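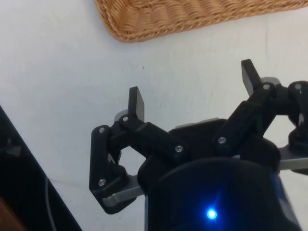
Robotics Club: July Report

The Stiddale club got through 14 sessions this month, which is a record, and finished one task, which is also a record. The task is called Bread Basket. A team drives the arm to the wicker tray, closes the fingers on the rim, and drags the tray to a taped square on the other side of the table. A four-year-old can do it in a second and a half. Our best run so far took four minutes, and there was applause.

Rehema Koech, who coaches the older group, has been keeping the log of attempts. It stands at 1,608. She would like it known that the column marked "almost" is being retired, as it had become the longest one in the spreadsheet.

The current argument is over where to grab. One half of the group wants the corner, the other half wants the long side, and both halves have slides. They will settle it at the Belkadi meet, where we are entered in the beginner class for the third year running.

Two reminders. Gripper speed stays on the low setting unless a coach is at the table. And whoever renamed the left finger "Kevin" in the code, please change it back before the meet, or at least rename the right one to match.

Meet forms are due 31 Jul 2018.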